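Square Footage Is the Wrong Headline Number

Every listing for a new house leads with the same three facts: bedrooms, baths and square feet. The first two can be checked by walking through the door. The third can't, and buyers give it more weight than the other two together. I think builders should stop printing a single area figure and print a short area schedule in its place.

Take a plan sold under the name Ellness, offered by a builder called Laltel at 2557 square feet. The same plan, with small changes to the elevation, is also sold by Brudov in the next subdivision over. Brudov lists it with a smaller number. The outside walls are in the same place. The difference is that Laltel counts the stair opening on both levels and Brudov counts it once, and Laltel includes a bonus room over the garage with a sloped ceiling that drops below standing height along one side. Neither builder is lying. Each is following a house rule and printing the result without saying what the rule is.

A buyer comparing the two will divide price by area, as everyone does, and Laltel will look cheaper per foot. The figure in the denominator is doing most of the work there.

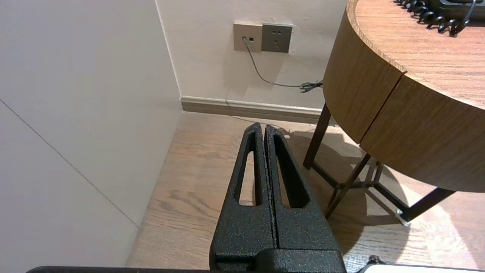 4 min read

There are measurement standards for single-family houses, and appraisers use them. The usual method runs the tape along the outside face of the exterior walls, sets a minimum ceiling height, and keeps below-grade space on its own line. A builder's brochure is under no general duty to follow it. Many brochures carry a line in small type saying that dimensions are approximate and subject to change, and that line covers a lot.

Measuring to the outside face also means that wall thickness counts as floor area. On a house with 196 feet of exterior wall per floor, going from a thin wall to a thick one moves a noticeable amount of the stated area from room to insulation. I'm in favor of thick walls. I'd like them listed as walls. As things stand, a builder who upgrades the wall and holds the footprint gives the buyer smaller rooms at the same stated size, and a builder who holds the room sizes gets to advertise a bigger house.

The schedule I have in mind has few lines and would fit on the back of the plan sheet. Net floor area by level, measured to the inside face of the finished walls. Area under the minimum ceiling height, listed apart. Stairs, counted once. Garage, porch and unfinished storage, each on its own line. Then the gross figure, with the method named beside it. Any drafting package in current use can produce this from the model, and most of the entries already exist in the permit set.

The usual objection is that buyers won't read it. Some won't. But the lender's appraiser will, and so will the agent who has to explain two years later why the resale listing is smaller than the brochure. Those conversations happen now, after closing, when the only thing left to argue about is who measured correctly.

A better objection is that net area makes new houses look small next to older ones listed at gross. That is a real cost for the first builder to move. Gouveia, which sells mostly infill houses on lots 50 feet wide, has printed net and gross figures side by side since last October and leads with the gross. I don't love the order, but the information is there, and the sales sheet is still one page. Printing both removes most of the penalty.

Room dimensions need the same treatment. A bedroom given as a pair of numbers may be measured wall to wall, or into the closet, or to the deepest point of a bay window. On the Ellness sheet the primary bedroom is dimensioned to the back of a window seat. With the seat left out, the room is 3 feet shorter, and a buyer placing a bed and a dresser needs the shorter number.

None of this requires a new law. A local builders' association could adopt a one-page format, and the listing service could add fields for net area and method. The listing service matters more, in my view. Once there is an empty field next to a plan name, agents ask for the number to put in it.

Until then, ask for the dimensioned floor plan before comparing prices, add up the rooms yourself, and use your own total for every house on the list.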